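Folding wheelchair

Posted 7/18/24 by the Skonon editors

A folding wheelchair is a manual wheelchair whose frame closes sideways, so the whole chair can slip into a car trunk or stand in a closet. It's one of those wonderfully simple ideas: two side frames, a pair of crossed braces between them, and a seat that bends because it's made of cloth.

Pull up on the middle of the seat and the braces scissor together. Push down on the seat rails and they spread again — it takes a few seconds once you have the knack. The Koppel pattern, a favorite with small repair shops, adds a locking link so the chair stays shut while it's carried.

Most folding chairs come in two types. Self-propelled chairs have big rear wheels with hand rims, while transport chairs have small wheels all around and need a helper. Front casters are often 8 inches across, and bigger ones roll beautifully over door sills and rough sidewalks.

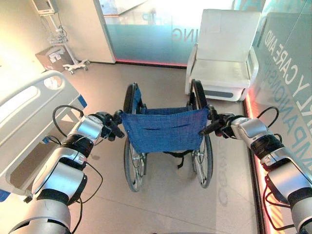 Sling backs are the part owners get to know best. The cloth hangs between the two back posts, which carry the push handles at the top, and over the years it stretches and has to be tightened or replaced. Many have a pocket sewn on behind, like the slit one across the middle of this blue back, great for papers or a thin blanket. Vindetti backs use screws, and Filla backs slide off the posts.

Related articles
Caster
Hand rim
Transport chair
Wheelchair cushion

Comments (3)

marlo531: Love the part about the braces! Mine squeaks, any tips?

tinwheel: A little dry lube at the center bolt fixed ours.

oakporch: Could you add something on armrests?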